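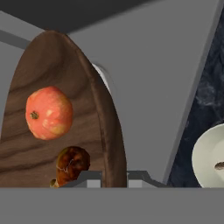 Proltavik has published results from a simulated comparison of two wrist camera positions on its parallel-jaw gripper, using the Makia kitchen set. The set includes irregular food models, among them a pomegranate and a chicken drumstick, placed on a wooden board with a raised rim.

The arm, controller and finger geometry were held constant. Each camera position was run for 154 trials at a control rate of 30 Hz. The forward mount completed more grasps on round items. The rear mount did better on long items close to the rim, where it kept both fingertips in view for more of the approach.

Hưng Vũ, who ran the tests, said most failures on the drumstick came from the wrist angle chosen by the controller. "The fingers close across the bone end and the part rotates out," he said. "Moving the camera 2 cm does not fix that."

A revised controller with a separate wrist-angle term is being tested at the Prerby lab. Results are due in December, along with a second set of runs using a softer fingertip pad. Trial logs and the camera mounting files are available from Proltavik on request.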